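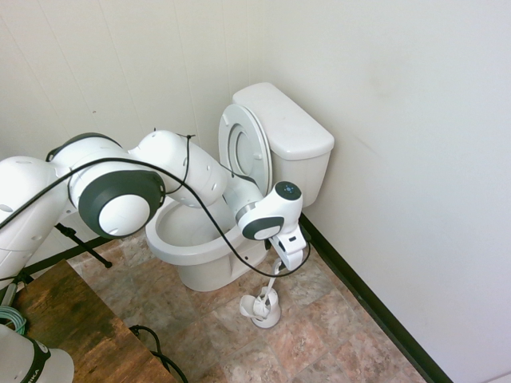
Workshop notebook, Sullemdale Housing Laboratory
Wednesday, September
Entered by Oi-ling Yu

The grout absorption trial for the Treromer renovation continued this morning. Four sample panels were prepared on Wednesday of last week, two with the cement grout supplied by Dandow and two with the same grout after a penetrating sealer. The question concerns small bathrooms, where a toilet stands close to the corner and a brush holder is kept directly on the tiled floor, so that the joints beneath it are seldom exposed to air. Each panel received 20 ml of dyed water under an inverted cup and was left for 35 minutes.

On the unsealed panels the dye had moved past the edge of the cup along every joint. On sealed panel C it stayed within the cup. Sealed panel D showed a faint line on one side, and Vignesh Pillai considers that the sealer was applied thinly there. Panel D is to be repeated.

Drying will be checked at 30 minute intervals until 4 p.m. Weights are in the gray binder, page 200. The balance drifted once before noon and was zeroed again; the reading for panel B at 11:30 should be disregarded.

Pao-chu Fu has asked for the remaining sealer to be labeled with the date of opening. Two tins were not.

Sullemdale Housing Laboratory | Contact the workshop office | Back to top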